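Pomimia publishes house rules for recording work with hand-held grippers

Pomimia, the Linduneck company that collects training recordings for household robots, has published the house rules its recorders must follow when they work inside private homes. The text was used only inside the company until September. Now it can be read by anyone, and the company says other teams may copy it freely.

The rules cover 83 points. Many of them are short and practical. A recorder must wash hands before entering a bedroom, must keep shoes off the carpets, and must ask again for permission in each room, even if the owner has already signed for the whole home. Other points speak about privacy. Letters, medicine boxes and family photos have to be moved out of view by the owner, never by the recorder.

According to the company, the rules were written after a review of 2476 recordings made in the region. In 161 of them the reviewers found something that should have been done in another way. The most common problem was a small one: an object was lifted from its place and was not put back. The second was that people stopped in the middle of a task to make the place look more tidy, and so the recording showed two different rooms.

On this point the new text is strict. The home should be recorded as the family uses it. Recorders may not clean, straighten the covers or choose nicer objects. A robot that learns only from perfect rooms will have difficulties in a normal one, the introduction says, and the homes that took part were chosen for being normal.

There is also a chapter on small objects. It asks that a session with a basket or a drawer include things of different shape and hardness, for instance a soft coil, a thin hair clip and some beads, and that each one is gripped at least once by itself. Thin plastic parts should be closed on slowly. If a piece belonging to the family breaks, the recorder must stop, tell the owner the same day and write it in the log. The company then pays for it, without discussion about the age of the piece.

The finger pads receive their own page. They have to be wiped between two homes and looked at for hair and dust before every session. A damaged pad is changed at once, also if only one task is left.

Soft surfaces are treated separately from tables. On a bed the container moves when it is pushed, and the recorder is tempted to hold it with the free hand. This is not allowed unless the task sheet says it – a second hand that appears in only part of the recordings makes them hard to compare. 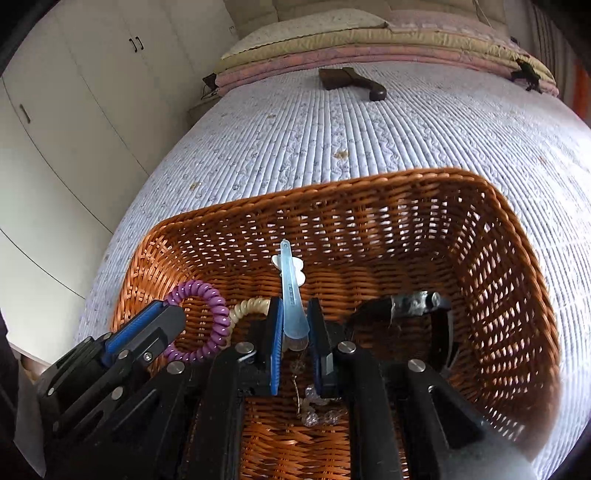
The limit for one session is 600 seconds, followed by a break of the same length. Earlier the recorders could decide this themselves, and several of them reported pain in the wrist in the evening. Rathnayake, a cooperative that rents out recording tools in the same town, has said it will print the time limit on the card that goes with each tool.

Not everyone agrees with all the points. Koseo, a smaller firm doing similar work, welcomes the chapter on privacy but finds the rule about asking in every room too heavy. In a small apartment, it says, the owner would be asked five times in one morning. Pomimia answers that it will keep the rule for one year and then look at it again together with the families.

The rules are not a standard and have no legal force. They are available in English at the company's office in Linduneck, and a shorter version for home owners is being prepared.

Comments (4)

marlow_k
Good that they pay for broken things. Is there a maximum amount? I could not find it in the text.

Tin Roof
Asking in every room is right. I let people measure my kitchen once and they ended up in my closet.

hg77
The break should be longer than the session. I do similar work and ten minutes is not enough for the hand.

pia.from.the.hill
@marlow_k Point 58, second paragraph. No maximum, but they want a photo of the piece.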